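Section 2: Your First Batch of Hand-Dyed Cotton

Welcome to the fun part! By now you have unpacked your Pamby dye kit, picked a color, and (hopefully) found your oldest T-shirt to wear. Cold-water dye is very forgiving, and cotton takes it beautifully.

Before you start

1. Weigh your fabric dry. One packet colors up to 50 ounces, and a heavier load comes out paler.
2. Wash everything with plain detergent, even if it is brand new. Skip the fabric softener – it leaves a coating and the dye won't grip evenly.
3. Spin well and leave the fabric damp. Don't dry it.
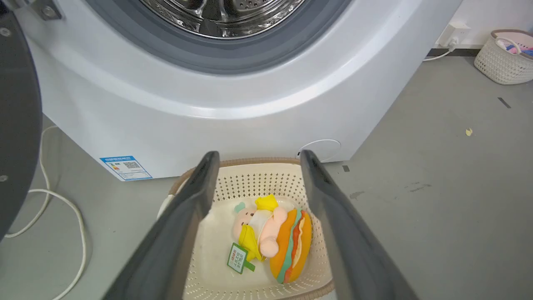

Kumudini Munasinghe: I'd add a second wash for new sheets. Mine came out blotchy the first time, and the next set, washed twice, took the blue so evenly I thought I'd bought them that way!

Mixing the dye

4. Put on the gloves. Stir the powder into warm water in a bucket until you can't see any specks, then add the salt and stir again.
5. Lower the damp fabric in and push it right under. Keep it moving for the first stretch, turning the folds over so every part gets its share.
6. Stir in the fixer, a little at a time. Pour it down the side of the bucket and never straight onto the cloth.
7. Leave it alone for 2 hours. Longer is fine for navy and black, and you'll get a lovely deep shade.

CAUTION: Fixer is harsh on skin and eyes. Wear gloves, open a window, and keep children and pets away from the bucket.

Rinsing and the first wash

8. Rinse in cool water until it runs almost clear. Reds take ages, so put some music on.
9. Check that the drum is empty, then put in the dyed pieces on their own and run a warm cycle with a little detergent.

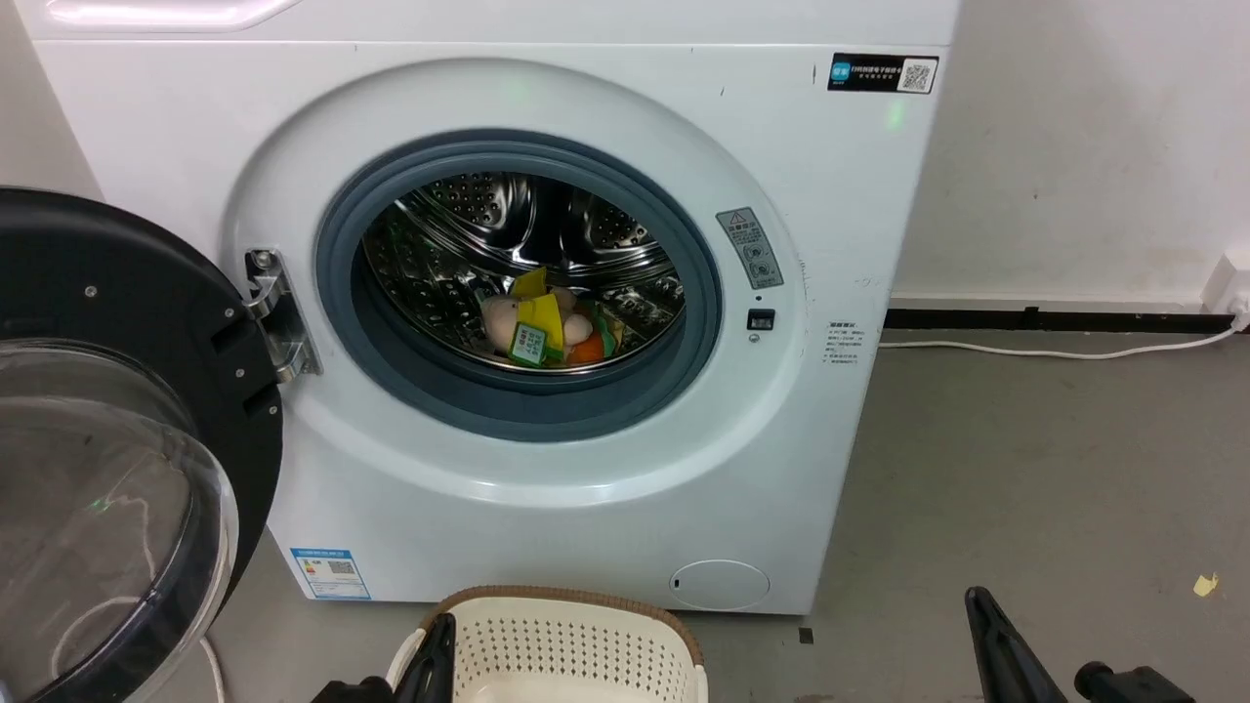
Photo: Jamila Haque / Homley

10. Line dry in the shade. The color will look lighter once it dries, so wait before you judge it!
11. Run the washer empty on hot, then wipe the door gasket with an old rag. Dye likes to hide in the fold.

Note: Polyester thread stays its own color. White stitching on a dark green apron looks terrific, so don't let that put you off.

Note: Wash dyed items separately for the next 2 washes. Shade charts and refill packets are listed in Section 3.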